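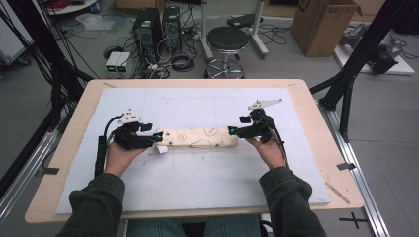
Foam roll, one gripper at each end

Small friction hinge gone slack, any way to tighten it?

Lino Negri
posted January 16, 2018

Lid on a bench meter, two friction hinges along the back edge, Grinier ones, the small 14 mm type. Lid used to stay put wherever you left it. Now it drops the last bit on its own and one side goes before the other, so the whole thing sits skewed when shut.

No screw on the barrel that I can find. Pin looks pressed in. Tried a drop of oil (I know, I know) and it got worse. Wiped it out with meths, a bit better, not right.

Can these be tightened or is it a new pair? And if new, do I go by lid weight or what, the Orlandini list gives torque figures and nothing else. Lid is 200 g, near enough 6 cm front to back. Don't want to drill new holes in the case if I can help it.

Ta
Lino

3 replies

Rosalba Caputo

Pressed pin = not adjustable. The grip comes from the metal band wrapped tight round the pin, once that's worn or got oil in it you won't get it back for long. Some poeple squeeze the barrel in a vice. Works for a week, then it cracks or goes stiff in one spot. Wouldn't.

For sizing: weight times distance from the pin to the balance point of the lid. Yours is an even lid I assume so the balance point is halfway, 3 cm. 200 g is near enough 2 newtons. 2 x 0.03 = 0.06 Nm for the lid laid out flat, worst case. Two hinges so 0.03 each and then add a bit for wear, I add a fifth or so. Look for the next size up in the list. Don't go miles over or the lid will bend or the screws will pull out.

Change both. One old one new and it'll twist agian.

If there's a catch or a seal at the front take that into account, it can make the lid feel wrong when the hinges are fine.

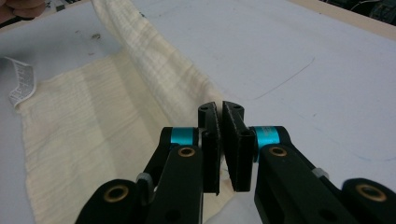

hingeless_in_hull

just buy the Novum ones, fitted a pair on a till cover, no bother since. think they come in black aswell

Drirkberg Spares

Before ordering measure hole centres, not the leaf. Makers quote leaf length and the holes can be anywhere. Calipers, outside edge of one hole to the outside edge of the next, take off one hole diameter. Also check the leaf thickness, if the new one is thicker the lid will stand proud at the back and you'll need to pack the front or file the recess.

Agree with Rosalba on both at once. Start all the screws loose, shut the lid, line it up, then nip up the ones you can reach. Open it gently and do the rest. Small dab of threadlock on the screws only, keep it well off the pin.

We have more than 81 sizes in the drawer, send the hole spacing and I'll have a look. Grinier changed that leaf in June so check yours against the old drawing.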